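Calham packing line: what changes in October

The Malabanan robot hand has been on the wrapping bench at Calham since 30 January 2023, and we now have dates for the next step. From October it takes over holding and turning boards while film goes on. The old two-person lift on that bench ends.

Akirside, our sister shop, made the same move on its smaller line. The wrapping crew there kept its hours, and two jobs moved to inspection and loading.
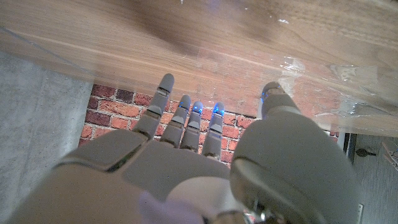

Reading time: 1 minute

The hand has four fingers and a thumb. Three of the fingertips and the thumb tip light up blue. Please keep your own hands off a board while the robot has hold of it, even if the film is bunching.

Calham wrapped 1774 boards last month. The target after the change is 2000, and no one will be asked to work faster by hand to reach it. Wrappers will cut film, check edges and sign off each stack. Pay grades stay as they are.

Training is on the Kinik system and takes one shift. Sign up on the sheet by the time clock or call extension 361. Night shift goes first.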